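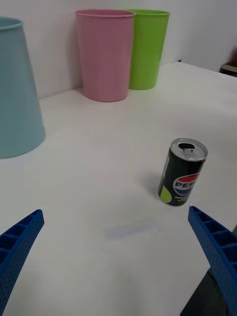

# Gobelets et canettes : pourquoi ont-ils cette forme ?

Tu as sûrement déjà bu dans un gobelet en plastique, à un goûter d'anniversaire ou à un pique-nique, et peut-être même que tu en as chez toi toute une famille : un bleu clair, un rose, un vert citron. On les sort du placard, on verse, on boit, on les lave, et on n'y pense plus. Pourtant, si tu prends le temps d'en tenir un dans tes mains et de le tourner doucement, tu vas voir que quelqu'un a beaucoup réfléchi avant de le fabriquer !

## Un côté large, un côté étroit

Pose un gobelet devant toi. Très souvent, ses parois ne sont pas tout à fait droites : il est plus large en haut, là où l'on boit, et plus étroit en bas. On dit qu'il est **évasé**. (Si tu le retournes, c'est le contraire, bien sûr, et il ressemble à une petite tour.)

Cette forme rend un grand service au moment de ranger. Un gobelet évasé peut se glisser dans son voisin, et le suivant dans celui-là, et ainsi de suite, jusqu'à faire une belle pile qui tient dans un coin d'étagère. Avec des gobelets bien droits, tous de la même taille, impossible : ils se cogneraient bord contre bord. À l'usine aussi, cela aide, car le gobelet sort plus facilement du moule, un peu comme ton pâté de sable sort du seau.

## Le petit bourrelet du bord

Passe maintenant ton doigt tout en haut. Sur beaucoup de gobelets, tu sentiras un bord arrondi, comme si le plastique s'était enroulé sur lui-même. Il est plus doux pour les lèvres qu'un bord coupé net, et il rend le gobelet plus solide. Essaie avec une feuille de papier : à plat, elle se plie toute seule dès que tu la tiens par un bout, mais si tu roules un de ses côtés, elle se tient beaucoup mieux.

## Et la canette, alors ?

La canette de soda, comme celle de Pepsi que tu connais peut-être, est une cousine un peu différente. Elle est en métal, le plus souvent en aluminium, et sa paroi est très mince. Elle doit surtout retenir les bulles. Ces bulles sont faites d'un gaz, le gaz carbonique, qui pousse de tous les côtés pour sortir. Une forme ronde résiste bien à cette poussée, tandis qu'une boîte carrée aurait vite les joues toutes gonflées.

Pour l'ouvrir, on lève la languette posée sur le couvercle. C'est un **levier** : tu tires d'un côté, et l'autre côté appuie très fort sur un morceau de métal préparé pour céder. *Pschitt !* Le petit trou s'ouvre, le gaz s'échappe, et la languette reste accrochée. Attention quand même à ne jamais mettre le doigt dans l'ouverture, le métal peut couper.

## À toi d'essayer

Demande à un adulte la permission d'utiliser un coin de table, et prépare :

- 2 gobelets de couleurs différentes, mais de la même forme ;
- un peu d'eau ;
- une éponge, au cas où.

Remplis un gobelet à moitié, puis verse toute l'eau dans l'autre. Le niveau arrive à la même hauteur, n'est-ce pas ? La couleur n'y change rien, même si l'on a parfois l'impression du contraire. Recommence ensuite avec un verre long et mince, et demande à quelqu'un de ta famille, avant de verser, de deviner jusqu'où l'eau va monter. Les grands se trompent souvent, tu verras, et c'est très amusant !

Quand tu as fini, vide l'eau au pied d'une plante, essuie la table et empile les gobelets une fois qu'ils sont bien secs, sinon ils restent parfois collés les uns aux autres. Les canettes vides, elles, vont dans le bac de tri. Le métal sera fondu et pourra servir à fabriquer une autre canette, ou peut-être un morceau de vélo.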